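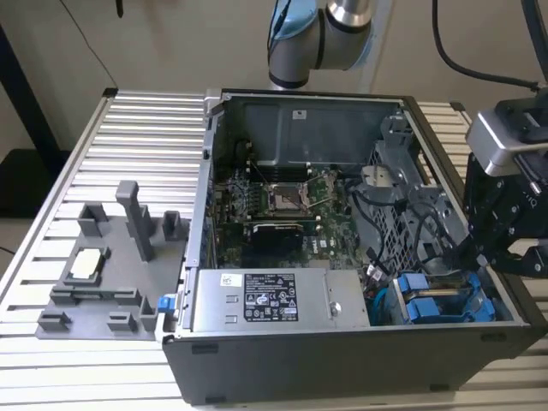
Offener Desktop-Tower in Seitenlage, Sockel leer, CPU links in der Ablage.

Perla Ventura
24. Sep. 2019

1/ Zwischenstand zur Zerlegung der Büro-Tower aus dem Standort Cruickshank. 356 Geräte insgesamt, Inventarliste seit Januar vorhanden, Zustand je Gerät nicht erfasst. Ich notiere hier die Reihenfolge und die Stellen, an denen Zeit verloren geht.

2/ Lage: Gehäuse auf die Seite, offene Seite nach oben. Stehend arbeiten geht, aber jede Schraube fällt dann Richtung Netzteil. Profiltisch, darunter nichts Weiches. Die Rillen schlucken M3-Schrauben, deshalb Magnetschale neben das Gerät und nie auf das Blech.

3/ CPU: Bügel entriegeln, Rahmen hochklappen, Prozessor senkrecht abheben. Nicht schieben, nicht kippen. Danach sofort in die Vertiefung der Ablage, Heatspreader nach oben. Die Ablage ist gedruckt, grauer Kunststoff, Entwurf Faltilard. Die erste Version hatte zu enge Taschen, die zweite passt.

4/ Laufwerke: Die blauen Kunststoffträger sind werkzeuglos. Laschen zusammendrücken, gerade herausziehen. Vorher SATA- und Stromstecker lösen, sonst zieht man das Kabel mit und verbiegt im ungünstigen Fall die Buchse am Laufwerk. Das blaue Teil immer mittig fassen — an der Kante gegriffen verkantet es in der Führung.

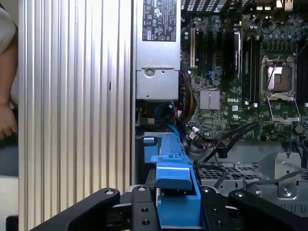 5/ Träger aufheben. Einzeln nachbestellt kosten sie mehr als die Platten, die darin stecken. Bei uns fehlten in 22 Gehäusen ein oder beide Träger, die Platten lagen dort lose im Schacht. Diese Geräte gehen gesondert in die Prüfung.

6/ Netzteil: bleibt vorerst drin. Typenschild nur lesen und Leistung in die Liste eintragen. Geöffnet wird das Netzteil bei uns grundsätzlich nicht, auch nicht »nur zum Ausblasen«. Netzkabel vor allem anderen ziehen, Einschalttaste danach einmal drücken, warten, bis die LED auf dem Board aus ist.

7/ Speicher: Beide Verriegelungen öffnen, Modul senkrecht ziehen. Sortiert wird nach Kapazität, dann nach Takt. Gemischte Bestückung kommt vor und steht in keiner Inventarliste. Wer nur den ersten Riegel abliest, trägt falsche Werte ein. Ist mir in Liste 2 passiert, korrigiert.

8/ Board: Der Chipsatzkühler bleibt montiert. Abnehmen bringt nichts außer neuer Wärmeleitpaste und einem gebrochenen Haltestift.

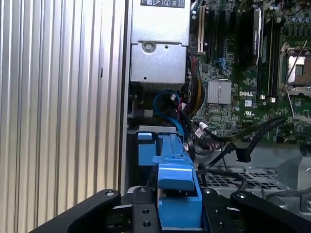 Steckkarten dagegen immer ausbauen, auch die unscheinbaren. Erst die Verriegelung am Slotblech, dann die am Slotende, dann die Karte gleichmäßig anheben. Alte serielle Karten kommen in die Kiste Usetti, Grafikkarten in die Kiste Gesus.

9/ Sockel: Offene Sockel sind der häufigste Schadensfall. Kontakte nie berühren, nichts darüber ablegen, Schutzkappe aufsetzen, sobald die CPU draußen ist. Wir haben 80 Kappen vorrätig, das reicht nicht. Nachschub ist bestellt, bis dahin wird die CPU nur dort ausgebaut, wo das Board ohnehin zur Prüfung geht.

10/ Kabel: Nicht abschneiden. Bündel im Gehäuse lassen, Stecker vom Board lösen, Frontpanel-Stecker zuletzt. Die Belegung unterscheidet sich zwischen den Baujahren, daher ein Streifen Kreppband mit Gerätenummer an den Strang.

11/ Stand heute: über 200 Geräte durch, Rest in der Halle. Die Liste mit CPU-Typ, RAM und Netzteilleistung lade ich hoch, wenn die Seriennummern abgeglichen sind. Fragen zur Ablage bitte direkt an mich — die Druckdaten gibt es mit Maßangaben, Füllgrad bitte nicht unter die Vorgabe setzen, sonst brechen die Pfosten.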